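About us

Hello, and thanks for clicking through! I'm Tegwen Morris and I look after the club side of things at Stullstead Football Club, which mostly means registrations, pitch bookings and answering the phone when I'm halfway through my tea.

We started with one under-nines team on the rec behind Toltedside, coached by my friend Sioned Beddoe, who'd played a bit in midfield and had a whistle. We now have 7 teams and 63 registered players, from the tinies right up to the women's first team - and yes, we've still got the whistle. 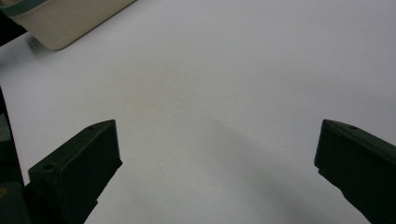
Sioned runs the juniors these days and Charmaine Motaung has the women's side, who went up a division last season after a very nervy draw away at Stilten (I couldn't watch the last ten minutes, I went and stood by the cars). Charmaine likes her full-backs high and her training sessions long, so bring water.

Juniors train for 60 minutes, and for the little ones most of that is small-sided games. Everybody gets a proper run-out on match day, whatever the score. We've lost a few because of it and I'd do the same again.

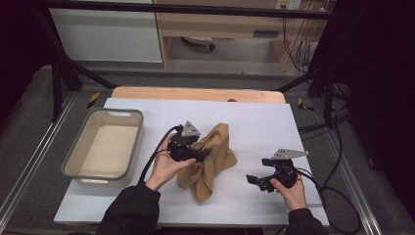

We don't pay players and we don't chase other clubs' players either, though we do get asked about transfers every July. If you're moving from another side, have a word with Llinos Parry first and she'll sort out the forms with the league. Rhiannon Hopkin does kit, and she needs your size before you turn up, please!

Want to give it a go? Come down on Sunday at 10, boots or trainers, and ask for me. Your first session is free.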